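Watch alarm inaudible below deck, piezo vs. vibration for off-watch wakeups

Forum: Watches and Timers > Sport and Marine

gaetan_h
23 May 2018
I do overnight passages double-handed and need something on the wrist that will wake me after a 60 minute nap without waking the other person. The current watch is a Grustari with the standard piezo beeper. It is fine in a quiet bedroom. With the engine running I sleep through it, and with the engine off it wakes everybody except me, since my left arm ends up under the pillow.

Requirements:
Repeating countdown, restart with one button
Alarm that runs until acknowledged, or at least longer than 18 seconds
User replaceable cell, or a charge that lasts a full passage
Strap that can go over a jacket sleeve

GPS, heart rate and phone pairing are not needed. I would prefer them absent.

Gaëtan Hamel

kowalchuk_n
Vibration. You want the Nonetti with the motor, not the plain one. The two look alike from the front, so check the case back for the letter V after the model number. The motor draws a lot from a coin cell. Mine does one season of moderate use on a cell, and the low battery indicator comes up late. Carry a spare.

The countdown repeats, but it needs two presses to restart from zero: lower left to stop, lower left again to reload. I don't think there is a one-button mode.

deadreckon_dale
I disagree on vibration. Over a jacket sleeve it does nothing. The motor in these is a small eccentric weight type and the energy goes into whatever is touching the case back. Two layers of fleece and a shell will absorb all of it. If it goes over the sleeve, he needs sound. If it goes on skin, he needs a shorter strap and he should delete the last requirement.
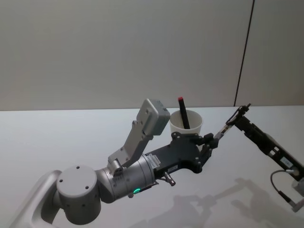
The other thing with motors is the case seal. The Nonetti case is thicker at the 9 o'clock side to make room, and the gasket is not a plain O-ring. It is a shaped part. When I changed my cell the gasket had taken a set and would not go back in the groove. I ordered a new one from Drakero, which was the only seller who had the part listed.

Dale Lévesque

kowalchuk_n
The gasket goes back fine if you put silicone grease on it and seat the side with the tab first. I have done mine three times with the original part.

Agreed on the sleeve. I wear mine on skin, on the inside of the wrist.

deadreckon_dale
Three times with the original gasket is three times more than the manual allows. It says to replace at every cell change.

kowalchuk_n
The manual also says not to press buttons under water, and it's sold as a race timer.

t_isah
Two separate questions are getting mixed here: how loud the piezo is and whether the alarm repeats.

Most digital watches in this class drive the piezo near 4 kHz, where the disc is efficient. Age related hearing loss starts at the high end, and engine noise is mostly low, so the tone should in theory stand out. The usual reason people miss it is that the sound leaves through the case back, and the case back is pressed against the arm. Take the watch off and hang it by the strap from a hook near your head. On my Grustari the difference is large enough that I never looked for another watch.

For duration, check the alarm type. The daily alarm on the Grustari stops by itself after a fixed time. The countdown alarm in the same watch has a setting for continuous. Hold MODE in the timer screen until the digits flash, step past minutes and seconds, and the next field is either ONE or CON. CON keeps going until a button is pressed.

Temitope Isah

gaetan_h
I did not know about CON. The booklet with mine is a single folded sheet and covers only the time and the race sequence. I will look tonight.

Hanging it up is possible, but then I have to remember to put it back on in the dark before going up. I have left a watch in a bunk before and had to start the next sequence on a kitchen timer.

cfitz
If you are open to not using a watch: a cheap bed shaker alarm, the type sold for people with hearing loss. A disc on a cable goes under the mattress. Mine is the Strand 293, and it runs on 12 V through a small converter. It wakes me every time and the other bunk gets nothing.

Downsides are the cable, the current draw when it fires (700 mA on mine, measured at the battery side), and the fact that the base unit isn't sealed. I put it in a food box with a gland for the cable.

Cillian Fitzgerald

deadreckon_dale
That is a lot of equipment to replace a beep. Also, if you change bunks when you change tack, it has to move with you.

cfitz
Two discs. The base has two outputs. You leave both plugged in.

deadreckon_dale
Then both bunks shake.

cfitz
Only one of them has a person in it. The other person is on deck. That is the point of watches.

kowalchuk_n
Back to the wrist for a moment. A few numbers and observations from the Nonetti in case they help anyone deciding.

The vibration pattern is two short pulses, a pause, and repeat. No way to change it. In the timer it runs for a fixed period and then stops. It does not have the equivalent of the CON setting described above. If you don't wake on the first round, the counter reloads and you get the next one an interval later, so set a short interval after the main one if you are a heavy sleeper. It can't chain two different intervals, so the second one has to go in the daily alarm. I set that by hand before lying down. It takes me less time than getting the boots off.

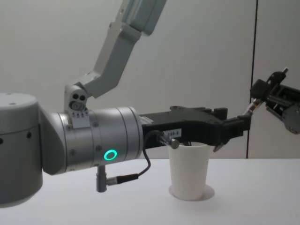 Buttons are stiff in the cold. The ones on the right side are easier because they are proud of the case. The left side pair are flush and I need to take the glove off. Backlight comes on with the alarm whether you want it or not, and this contributes to the battery drain. Sound and vibration can be set together or separately.

t_isah
Does the vibration-only setting survive a cell change? On an older one I had, everything went back to sound on.

kowalchuk_n
No. It resets to both. Also the date resets, and the sync step in the race countdown goes back to rounding down.

deadreckon_dale
Rounding down is correct for a race start anyway. If the horn goes and you are two seconds late on the button, you want the next lower full minute.

t_isah
Only if you are late. If you pressed early it should round up. The Grustari rounds to nearest, which handles both. This is a different thread, though, and we have had it before.

gaetan_h
Results from last night, at home, not on the boat.

CON exists on mine. The field was reached exactly as t_isah wrote, except that my version shows C rather than CON. The alarm ran until I pressed the button. I tested it under the pillow, on the arm, and hung from the lamp with the strap buckled. Hung from the lamp it was easily the loudest. Under the pillow I could hear it, but I was awake and listening for it, so I don't count that as a test.

For the strap I found that the long extension sold for drysuit use fits the lugs with the original pins. It lets me put the watch on the upper arm over the jacket, with the case back facing out when I am lying down. It looks odd and the digits can't be read, but the piezo is not blocked.

I will try that on the next overnight trip and keep the bed shaker in mind. The 12 V side is already crowded and I would rather not add a converter.

cfitz
You can run the Strand from a USB power bank if the bank gives enough current at 5 V, with a step-up cable. Check that the bank doesn't shut itself off at low load. Most do, and then the alarm clock part dies quietly while you sleep. Mine did that on a trip in December and I went back to the hard-wired supply.

deadreckon_dale
Upper arm with the case back out will put the crystal against the jacket and the buttons against your ribs. Check whether it has a button lock. A continuous alarm that gets silenced by rolling over is the same as no alarm.

gaetan_h
It has a lock, but the lock also blocks the acknowledge button for the alarm until you hold MODE. I consider that acceptable for waking up. My crew may not.

t_isah
On the version with CON, any button silences it even when locked. Yours may be the later module if it shows C. Which number is engraved under the serial?

gaetan_h
There are two lines under the serial and the second is worn off. I will have to look with a magnifier when I next have the strap off.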